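Dye notebook — April, walnut and iron, second round

Picked up where the last entry stopped. The question is still the same one: why the walnut skeins from the Skeranau wool come out flat gray after iron when the same bath on the older yarn gives a brown with some green in it. Weidong thinks it's the water. I think it's the scour. Lihua thinks we are both being too quick and should run it again before arguing, so I did.

Yarn for this round: 692 g total, dry weight, all Skeranau two-ply, from the same bag. Split into two lots as close to equal as the scale would give me. Lot A scoured the usual way, neutral soap, slow heat, left to cool in the pot overnight. Lot B the same but with washing soda added and a second rinse. Labels tied on with cotton string, knots for the lot, because the marker bled last time and I lost half a day working out which skein was which.

The scour water from Lot A came off pale straw color. Lot B came off a lot darker, more like weak tea, and it smelled of sheep. That already says something. If there is still lanolin in Lot A then the alum isn't getting in evenly and everything after that is built on a bad base. Haoran pointed out that the older yarn came from before the mill changed its spinning oil. I had forgotten that. If it's the oil, then it is neither the water nor my scouring as such, just that the usual scour was set up for a different yarn. He is going to see whether the mill will tell us what they use now.
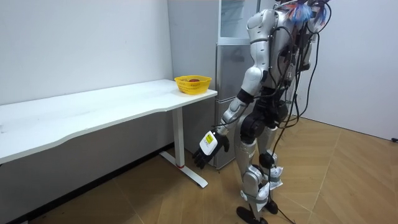

Back room, desk side.

Mordant. Alum only, no cream of tartar, both lots in separate pots at the same time so the room temperature can't be blamed. Brought up slowly and held for an hour. Stirred more than I normally do. Lot B sank right away. Lot A floated in patches for a while and I had to push it under with the paddle, again pointing to grease. Both left to cool in the mordant and then wrung and kept damp in bags.

Walnut. Hulls are the ones Garnet Gauthier sent down last fall, dried in the shed and broken up by hand. Soaked in a bucket until they quit bubbling, then simmered and strained through the old pillowcase. Strained it again through the finer cloth since there was grit at the bottom. The liquor looked right, nearly black in the bucket and red-brown when a spoonful is held to the window. I divided it by weight into the two pots.

Held the dyebath at 62 degrees C. This is lower than what's written on the card above the sink. Reason for going lower: on the last round I let it get close to a simmer and the color went dull before any iron was anywhere near it. Chunhua said her mother never let walnut get hotter than a hand could stand for a second or so. Sixty-two is well over that, but it's as low as the left burner will hold without going out.

The left burner needs looking at. Flame is yellow at the back. I have said this before in this notebook.

First look, one hour in: both lots a good warm brown. Lot B more even. Lot A has lighter spots near the ties, and two places where I can see it resisted altogether. Left both in overnight with the lids on.
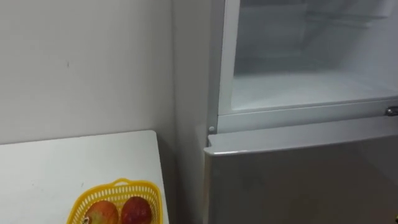
Morning, 8:10. Took both lots out, squeezed, hung on the rack with no rinse for the first half hour so the air could get at them. Walnut goes on changing for a while after it leaves the pot and I want that done before the iron. Color of Lot B now is what I'd call saddle. Lot A is the same family but thinner, and the spots are still there. They have not evened out the way Weidong expected.

Rinsed until clear. Lot A took longer to run clear than Lot B, so the color was sitting on the outside. Kept one small skein from each lot back at this stage, no iron, to go in the sample book.

Iron. This is the part that went wrong last time, so writing it out in full.

Iron is the jar of ferrous sulfate on the high shelf, the one with only the word Iron on the lid. It is not the rusty-nail jar. The rusty-nail jar is also fine but we don't know the strength of it, and I suspect somebody (possibly me) used it last round and weighed it out as if it were the powder. That alone could explain the flat gray. The two jars are now on different shelves and I put tape on the nail jar.

Dissolved at 2 percent of the weight of the fiber, in hot water first, and then added to a pot of plain warm water. No yarn in the pot until it was fully stirred in. Yarn went in wet, and was kept moving the whole time. Pulled at five minutes. Last time the note says "until dark enough," and that is no use to anybody.

Result at five minutes:

Lot A — gray-brown, patchy. Where it resisted the walnut it has taken iron anyway and gone a dirty cream. Not usable for the Mukura order. Could be overdyed.

Lot B — deep brown with the green cast. This is the color. Held next to the older yarn at the window it's a shade cooler, and close enough that Lihua had to look twice to say which was which.

So the scour matters most, and the iron jar mix-up may have done the rest. I can't separate these two from this round alone. To be fair to Weidong, the water hasn't been ruled out either. I used tap for everything and so did the last round. He wants a skein run in rainwater and the barrel is full, so there is no excuse for skipping it.
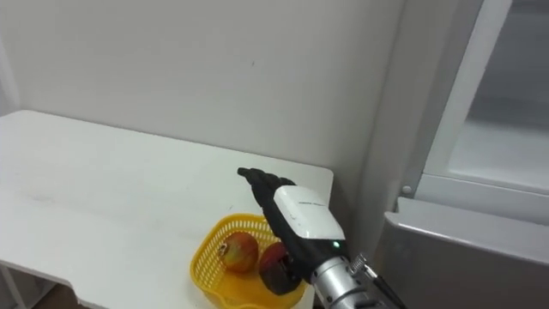

White table by the wall, left part of the top smudged.

Handle. Both lots dried on the rack away from the heater. Lot B is slightly harsher than I'd like. It could be the soda, could be the iron. The no-iron sample from Lot B is a little harsh too, so at least part of it is the soda. Next time cut the soda by half and see if the scour water still comes off dark. A last rinse with a splash of vinegar helped one skein, but I only did the one and did it late, so don't lean on that.

Rub test: white cotton rag, twenty strokes, dry and then damp. Lot B left almost nothing dry and a faint tan damp. Lot A left a clear brown streak both ways. Rags are pinned in the sample book.

Light test strips are taped in the south window with half of each one under card. Please don't take them down to clean the glass. The last set got taken down to clean the glass.

Mukura order. They want the brown for the border only, the main cloth staying undyed. Lot B will cover the border with some left for joining. Chunhua is warping and says she can wait for the yarn until the end of the month. I would rather not send her anything until the rainwater skein is done, in case that turns out better and we have to match it. She disagrees and says the border is one lot anyway and the customer has never seen the rainwater version. Fair point. Going with hers unless Lot B looks different after a week hanging.
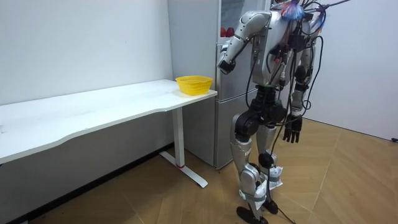 Meng. The Meng skeins are separate from all of this and should not go into the walnut pot, whatever the old plan in the binder says. That yarn was superwash and takes color so fast it would strip the bath before anything else got a share. Haoran has moved it to the blue bin. The plan for it is weld with a bit of iron at the end, in a pot on its own, once the weld is dry enough to chop.

Things to do:

Rainwater skein, otherwise same as Lot B.
Half-soda scour on a small amount, check handle.
Rewrite the card above the sink: temperature, iron percentage, time.
Overdye Lot A. Lihua suggests going straight into the indigo and calling it black. Try one skein first.
Left burner.
Strain and bottle what is left of the walnut liquor. It keeps, but it grows a skin, and the skin sticks to yarn.
Ask Garnet whether there will be hulls again this fall and if we can have them green this time.

One more note on cost. The second rinse and the hotter scour nearly double the water for each lot. On small lots that doesn't matter. If we scour the whole bag this way, it will take most of a day with the one big pot, and somebody has to be there. Weidong offered to do it in the outside kettle. I'm fine with that if he uses the thermometer and brings the heat up slowly — we felted a whole lot out there once already and the kettle was not to blame.

4:40 pm. Lot B turned on the rack. Still looks right. Bits of hull in the ties of Lot A, shake out before it goes back in a pot.

Last updated: April, 4:52 pm
Shares: 2
Comments: 5

Recent entries
Scour notes, Skeranau two-ply
Walnut and iron, first round
Weld drying in the shed
Indigo vat, what the bad smell was
Sample book index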